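How I Tidy Up the Cables on My Workbench

Print this page | E-mail this page
Last updated: January

My desk at home used to look like a bowl of noodles. I had chargers, a lamp cord, two monitors and a speaker wire that went nowhere, all knotted together behind the table leg. My friend Indira Iyengar came over, took one look and said she'd seen neater fishing nets. So I spent an evening on it, and I've done the same job for half the people I know in Estville since then (I kind of love it!).

You'll need a bag of small cable ties, a roll of hook-and-loop tape, a pair of flush cutters, some masking tape and a pen. If you have a power strip that can be screwed to something, even better.

First, unplug everything. Yes, everything, even the clock. Before each plug comes out, wrap a bit of masking tape around the cord and write what it belongs to. I skipped this once and ended up feeding the wrong power brick to a radio, and that was the end of the radio.

Next, put the gear where you want it and mount the power strip under the back edge of the desk. Run the longest cord first and let the short ones join it along the way. I hold the bundle together with twist ties while I'm still changing my mind, and I always change my mind.

Now for anything that moves, like a swing-arm lamp, a monitor arm or a sit-stand desk. Bend the joint as far as it goes in every direction and leave enough cord for the worst case. Tie the cord to the stiff parts on either side of the joint and leave the joint itself alone. Snug is fine, but you should still be able to slide the cord a little with your fingers.
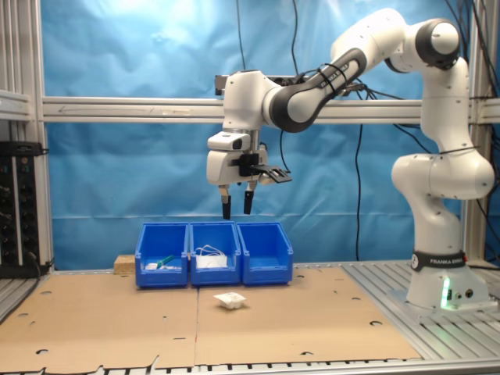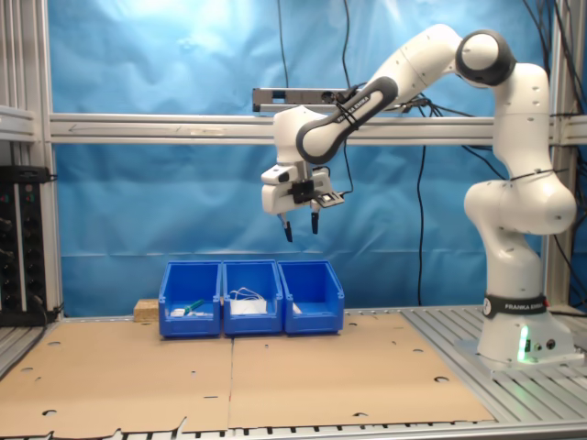
Black cable ties around a white arm.

Trim the tails with the flush cutters. Regular scissors leave a sharp little spike, and I have the scratches on my wrists to prove it. Turn the head of each tie to the back so your sleeve doesn't catch on it.

For the stuff you unplug a lot (phone charger, headphones) use the hook-and-loop tape. I cut mine into 6 inch strips, which is plenty for a fat bundle. Thirumalai Pai uses old shoelaces and swears by them, so go with whatever's in the drawer.

Then plug it all back in, one thing at a time, and check that each one turns on. Raise and lower the desk if it does that, swing the lamp around, and listen for anything dragging or pulling. I had to snip two ties and start over on my own desk, so don't put the bag away yet.

Leave the masking tape labels on, by the way. They look a bit scruffy, but the next time you have to crawl under there with a flashlight in your teeth you'll be glad of them.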